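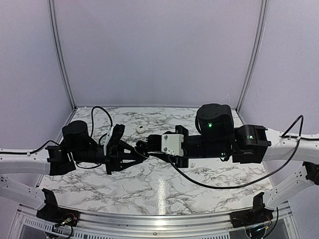

## Tip to Tip: Calibrating Two Arms Against Each Other

A pair of low-cost arms can share a table for months without either one knowing precisely where the other is. Each has its own base frame, its own joint offsets and its own idea of where its fingers end. For single-arm tasks the disagreement does no harm. For a handover of a small part, a few millimeters of error is enough to push the part out of the grip.

Trinidad Aranda and Khadija Samir, who run the bimanual work at Tovovden, spent the spring on a procedure that removes most of that error with no external tracker and no printed target. The method is called Adia. It uses contact between the two grippers as its only measurement.

## The contact routine

Both arms are driven to a meeting point over the table until the tapered fingers touch. At contact, the two fingertip positions should be the same point in space. Each arm's joint encoders report where that arm believes the point is, and the difference between the two reports is the residual. The routine repeats this at 21 meeting points, with the wrists turned to a new orientation each time. A least-squares solver then adjusts the transform between the bases, along with a joint offset for every axis.

Contact is detected from motor current. The approach is slow, and the arm that is not moving is held at low stiffness, which lets it yield before anything bends. Samir set the detection threshold by hand for each joint. "A single threshold gave false contacts at the elbow," she says. "Friction there changes with pose, and the cable adds its own load near the end of the range."

Cable routing gets half a page in the group's notes. A loop at the wrist has to be long enough for full rotation, but a long loop pulls on the gripper mount and shifts the current reading. The group ties the cable down on the outer link and leaves the remainder free.

## Results

Before calibration, the mean residual on the Tovovden cell was 5 mm. Afterward it was under one. The team then ran 400 handovers of a short metal pin, with start poses drawn at random across the shared workspace. The receiving arm closed on the pin and kept it in 349 of them. Most of the failures came from poses close to full extension, where backlash in the shoulder dominates and a fixed joint offset cannot describe it.

Lopes, an earlier target-based routine, was run on the same cell for comparison. Its residuals were similar near the middle of the table and larger toward the sides, where its camera saw the target at a steep angle.

## Open problems

The fitted offsets drift as the motors warm up. Aranda now repeats a shortened routine after warm-up, though she has not settled on how many contacts it needs. Finger wear is a second source of error – the tips are treated as points in the model, and a worn tip moves the point.

The next version will be tested at Cultar on arms with a different gripper, starting in May.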